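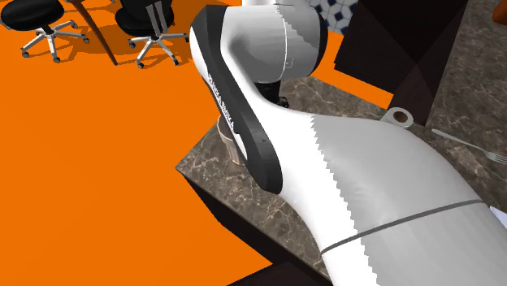
4. What the learners kept doing afterwards

Our third question was what became of the craft once the class was over. The evening class in simple bookbinding is a well-fed subject as far as enjoyment goes. People enjoy it very much and say so on the form, usually while holding the thing they have just made, which is a bit like asking a man about lunch while he is still chewing. We wanted to know about March, when the glue had been in the cupboard for a good while.

4.1 The sample

Two venues took part: the back room of a bookshop in Stulton and the library annexe at Mudby. Both ran the same two-hour session, in which beginners fold, pierce and sew a single-section pamphlet and then, if time allows, put a cover on it. Time allowed more often at Mudby, where there was no wine. Across both venues 563 people finished a session and agreed to be written to later. Of these, 70 also agreed to keep a making diary, and 11 of the diaries came back with every page filled in. We are grateful to those 11 and slightly afraid of them.

All learners went home with a Vistent starter kit: a bone folder, an awl, two needles, a card of waxed thread and a leaflet. The leaflet explains the five-hole stitch in four drawings. Several diary keepers wrote to ask about the missing hole.

4.2 Making and meaning to make

Following Correa, we kept apart the learner who makes something and the learner who intends to. The second group is large and cheerful. Its members buy paper. They follow binders online, clear a shelf, and can describe in some detail the book they will sew once the spare room has been sorted out. On the forms they look exactly like makers, and in earlier work they have probably been counted as such.

The diaries are more use here. A typical run of entries starts with a second pamphlet, sewn within a few days of the class and given to a relative. A third is begun and goes wrong at the centre hole. After that come notes on paper weight, then notes on shops, then a long entry about a cat. Only a few diary keepers went past the third book, and those who did tended to have made a bad one early and kept it where they could see it.

Figure 1. A white robot arm beside a drinking glass on a marble kitchen counter.

4.3 The cover problem

We had expected the sewing to put people off. It hardly came up. What stopped them was the cover, and in particular choosing one. In class the choice is between blue and grey, and everyone has decided before the kettle boils. At home it is between every paper sold anywhere, and one diary keeper at Stulton had gathered 14 sheets by the second month without cutting into any of them. They were, she wrote, too nice. A similar remark turns up in more than half the completed diaries, often in the same two words.

The tutors found this easier to believe than we did. One showed us her own plan chest, and we have agreed not to describe it.

4.4 Limits

The sample chose itself, as people who sign up for bookbinding will. Writing to learners by post may have favoured those with a liking for paper. The blank diary was itself a sewn pamphlet, made by us, and two came back repaired. We can't say how far this improved the makers' skills or merely hurt our feelings. Both venues also charged a fee, and we have no figures for people who learn at home from videos and never meet a tutor, a plan chest or a biscuit.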